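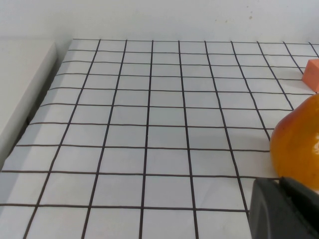
Figure 2. Wrist view near the pear, gripper at lower right. Pink block at the far right, grid paper under both.

4.2 Grid lines as a pose check

Wekell (our planner) takes the arm pose from the joint encoders and nothing else. Fine for long moves. Not fine in the last stretch before a grasp, where a small error at the wrist puts a finger into the fruit. So we added a check that runs on the wrist camera only. Lines are found in each image, split into two families, and fit to a flat grid model. The fit gives height and tilt over the table. Position is known only up to a whole cell, so we keep the encoder guess for that and correct inside the cell.

Two problems. First, the paper isn't flat. Lines wander a little and there are creases (Figure 2, lower left), so a straight-line fit leaves error that looks like tilt. We let each line bend slightly and the tilt error mostly went away. Second, the gripper hides part of the grid right when we need it most. We mask it with a fixed outline, wich works as long as the fingers are in the open pose.

The set has 2503 images, 800 held out for testing. Images with fewer than 60 line crossings are skipped and the planner falls back to encoders. Skipped images are mostly close grasps near a wall or ledge, were the edge shadow gets picked up as a grid line. Brzozowska's filter in Parna drops most of these by line width. Not tuned for other lighting yet. Timing is in Section 5.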